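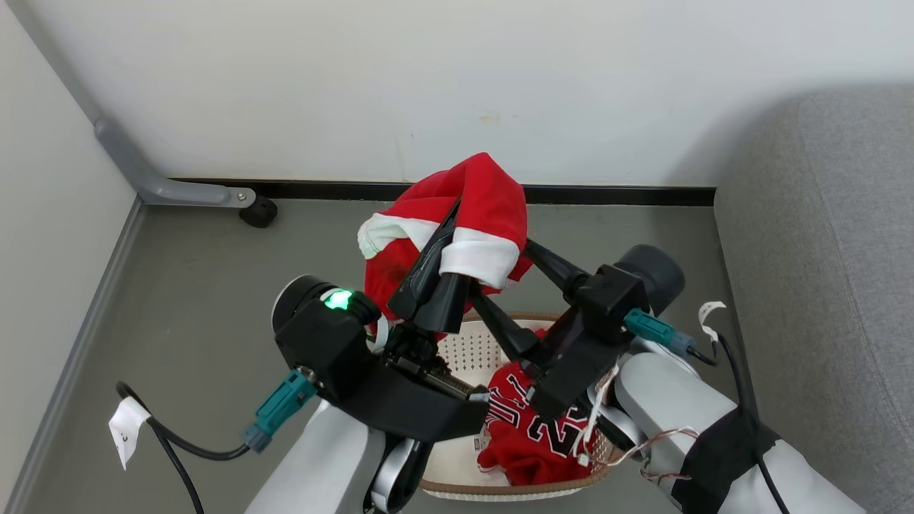 A morning at the Festley lab
Jul 27, 2026

I have wanted to see the Festley lab ever since I read their first short write-up on teaching two robot arms to handle clothes, and last week I finally got in. There were five of us on the visit. We signed in, left our coffee by the door (rules are rules) and were taken straight down the hall to the laundry setup.

Our host was Tzu-hsuan Siu, who talks fast and draws on anything within reach. The project is called Ketach, and the question behind it is simple to say: if a robot has learned to sort and fold laundry from people guiding its arms, what does it do with a piece of clothing it has never met? A T-shirt is a T-shirt, more or less. A Santa hat has a stiff fluffy band at one end and a floppy cone at the other, and the two halves want to be held in different ways. I hadn't thought about a hat that hard in my life!

The part I came for was the method, so let me try to get it down while I still remember it. Most groups collect demonstrations by having a person do the task cleanly, start to finish, over and over. Ketach started that way too, with 605 demonstrations. Then they added a second, much smaller set of 50, and these are the interesting ones. In each of them the person begins from a bad grasp on purpose, with the cloth bunched up or one hand holding the wrong bit, and shows how to get out of it. Pass it across, let go with one side, find an edge, try again. They call these "rescues."

So-ying Kao ran the comparison and took us through it on a whiteboard. The model trained only on clean demonstrations was good as long as the first grab was good. When it wasn't, the arms tended to keep pulling at the same spot. With the rescues mixed in, the arms would loosen one side and look for a new hold. She was careful to say that the gain shows up mostly on small soft things like hats and socks. On big slippery jerseys the two models are much closer, and she doesn't know why yet. I liked that she put that on the board in the same size letters as the good news.

Somebody in our group asked if you could skip the clean set and train on nothing but rescues. They tried it. The arms got very good at regrasping and then never stopped regrasping, passing the same sock back and forth until someone ended the run. Tzu-hsuan did an impression of it with his sleeves and I laughed so much I lost my place in my notes.

We also had a few minutes with the 2 arms on the guiding controls. I got a sleeve turned the right way out, very slowly, and felt ridiculously proud. What surprised me was how much I wanted to feel the cloth. You are working by eye the whole time, and fabric hides its own edges.

They hope to have the longer report out in August, with the jersey results in it. If you want to go, Festley takes small groups by email, and you should ask for the laundry room by name. Wear comfortable shoes, the parking is up at the Arner Street end and it's a hike.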